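# Defensa de la ventana que se abre

Llevo 2 años trabajando en una oficina donde las ventanas no se abren y creo que ya tengo derecho a quejarme en público. Son bonitas, eso sí. Enormes, carísimas, de las que salen en el folleto. Pero ninguna tiene manilla, y el día que te das cuenta de eso (yo tardé una semana, qué vergüenza) ya no puedes pensar en otra cosa.

Me acuerdo perfectamente de la reunión en la que nos enseñaron el edificio nuevo. Vino Thongchai Luangrath, el arquitecto del estudio Faler, un hombre encantador, y nos habló de caudales, de filtros y de un sistema de climatización que se regulaba solo. Pregunté cómo se ventilaba si hacía bueno. Me contestó que no hacía falta ventilar, que el edificio respiraba por nosotros. ¡Respiraba por nosotros! Me quedé con la frase y la he repetido en todas las cenas desde entonces.

A ver, que entiendo los argumentos. Una ventana que se abre es una ventana por la que se escapa el calor en enero y por la que entra el autobús de la esquina a las ocho de la mañana. En un edificio con 200 personas siempre habrá quien la deje abierta toda la noche, y siempre habrá quien tenga frío y quien se ase, sentados uno al lado del otro y sin hablarse. Todo eso lo he vivido. En mi primer trabajo, en un entresuelo con una ventana vieja que había que abrir a golpe de cadera, tuvimos una guerra fría que duró de octubre a Semana Santa.

Y aun así echo de menos esa guerra. Porque teníamos que ponernos de acuerdo, y al final nos poníamos. Diez minutos abierta después de comer, cerrada cuando alguien hablaba por teléfono, y el que se sentaba debajo tenía la última palabra. Funcionaba bastante bien para no estar escrito en ninguna parte. 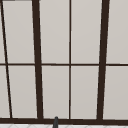
Ahora, si tengo calor, relleno un formulario. Lo digo en serio. Se entra en la aplicación, que se llama Caltum, se elige la planta, se marca «temperatura elevada» y te llega un correo dándote las gracias. La última vez me respondieron que mi zona estaba dentro de parámetros. Yo estaba en manga corta, abanicándome con una carpeta, dentro de parámetros.

Lo comenté con Wiroj Wiriya, un compañero que antes trabajó en un hospital y que me lleva la contraria por deporte. Según él, lo mío es nostalgia pura y en un quirófano me iba a hacer gracia que alguien abriera para que entrase la brisa. Vale, en un quirófano no. Le regalo los quirófanos, los laboratorios y la planta 20 de una torre, donde supongo que el viento te arranca los papeles de la mano. Pero nosotros hacemos facturas en una segunda planta, con un parque enfrente. Hay tilos - en junio huelen que es una maravilla, y yo lo sé porque salgo a comprar el bocadillo.

A mí lo que me molesta de verdad es la desconfianza que hay detrás. Alguien decidió que no se nos podía dejar una manilla porque la usaríamos mal, y seguramente la usaríamos mal, igual que usamos mal la nevera común y la impresora. Pero la nevera no nos la han sellado (todavía). Cuando a la gente le quitas las decisiones pequeñas se le olvida tomarlas, y luego nos extraña que nadie se levante a bajar una persiana con el sol dándole en la cara.

Y no pido tanto. No hace falta que se abra la fachada entera: con una hoja en cada sala me conformo, aunque sea abatible y solo se incline un palmo. En el edificio de Verska, dos calles más abajo, las pusieron así, y en primavera pasas por delante y oyes a la gente reírse. Te llega hasta el olor a café. Puede que gasten más en calefacción, no he visto sus recibos, pero yo ese gasto lo firmaba mañana.

En septiembre nos pasan la encuesta de bienestar, la de todos los años, con su casilla de sugerencias al final y un máximo de 1,000 caracteres. Ya tengo la mía escrita y me sobran casi todos: pongan una manilla. Si hace falta, la compro yo.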